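Stastila drop-off center to stay open through winter

The household goods drop-off on Beltrán Street will stay open through the winter after all. Town council vote came late in the evening, well past 9. Seven in favor, two against.

The center, run by Londari under a town contract, was set to close in November. Reason given in the spring was cost. Trucks, heating, the lease on the back lot. Now the lease has been extended to the end of March and the hours cut instead - mornings only, 8 to noon, closed when the county road is closed.

Last winter 811 households used the place at least once, according to the report handed out at the meeting. Some 439 of them live north of the river, where there is no other drop-off and the bus does not run after dark. That number seemed to do most of the work. The two no votes both wanted a mobile pickup tried first.

What can be brought in stays the same. Small household items, clean bedding, kitchen things, books in boxes. No paint, no tires, no mattresses. Electronics go to Kovine, same as before, and there is still a fee for anything with a screen. Residents need to show a utility bill the first time, after that the sticker is enough. Stickers from last year are still good untill the end of January.

Small items go in the bins, larger ones to the side door. 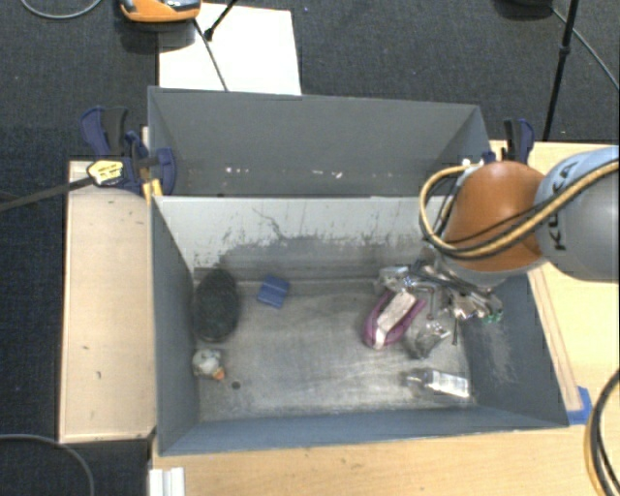

One Beltrán Street resident told the council that mornings only is no use to people who work, and asked for a single late day each week, even if it means opening one day fewer. Council said it would look at that in December, no promises. The resident also wanted the gate light fixed. That one got a yes.

Parking on the street side is not allowed during snow removal. Tow notices are allready up. New hours start the first week of November.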